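Rivton two-arm packing cell: open day review

I went to the Saturday open day at Rivton's unit in Grustcombe to look at their two-arm bench cell, which they sell to small laundries and clothing hire firms. We rent out team kit and workwear, and storing it between seasons takes up more of our week than it should. I paid nothing to attend and nobody asked me to write this.

The day started at ten with coffee and a talk that went on too long. After that we were let through to the cells in groups. Anoma Talukder ran ours. She answered questions plainly and said so when she didn't know, which I can't say of every trade day I've been to.

The job on show was putting folded clothes into vacuum storage bags. It sounds dull, and it is dull, and that's why I'd like a machine to do it. A stack of clothes is easy enough to lift if you have hands. A clear bag is much harder. It slides, it sticks to itself and it throws light back at the cameras. I had assumed they would use a stiff carton for the demonstration and talk about bags afterwards, so I give them credit for picking the awkward thing.

The arms are smaller than I expected and quieter than our tumble dryers. The grippers are plain two-fingered ones that come to a point. I was worried about those points near thin plastic and I still am. Anoma said the pressure can be turned down in the settings, in 200 steps, but I would want a week with our own bags before I believed that solved it.

Speed is the weak part. Anyone on our packing table would beat it easily. Rivton's answer is that it can be left to get on with the job in the evening, which is fair if it doesn't need somebody standing by. During our half hour it was stopped 3 times so that a bag could be straightened by hand. Jaunzems, who make a single-arm machine for the same market, had fewer stops when I saw theirs, but they were only packing towels.

Clothes and bags at the Rivton cell. 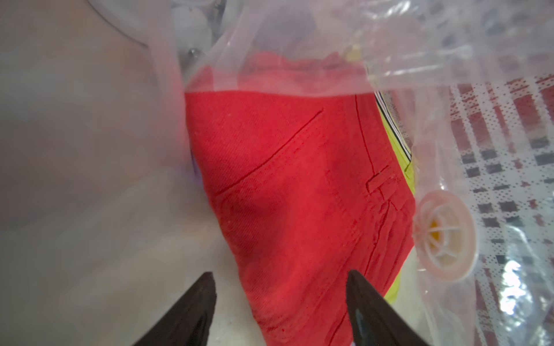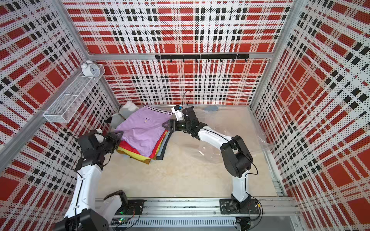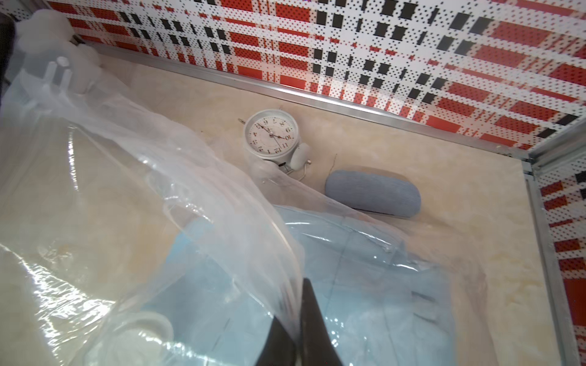

The controls are on a tablet and easy to follow. You choose a garment type, a bag size and a stack height, and then press start. I managed it without help. Changing a job halfway through is less tidy — you have to cancel and begin again.

Rivton want a 30 per cent deposit and quote a delivery time in months. Training is one day on site. Spare fingers are sold in pairs and you fit them yourself with a hex key. I asked about servicing and was told it goes through Eteo, who have an office within an hour of us.

Would I buy one? Not this year. I'd go back for another look when they can show a full evening's run with no stops. If you pack the same few items all day, and your staff have better things to do, it is worth asking for a visit now. Take your own bags.

Comments

petra_w
Did they say what happens if a bag splits? We lose a few every week and that's with people doing it.

hirekit_dan
I was in the afternoon group and we had one stop the whole time. Agree about the talk.

Linen Lady
200 steps of pressure is 190 more than I would ever use. Useful review though, thanks.

petra_w
Also, can it do zips? Ours catch on everything.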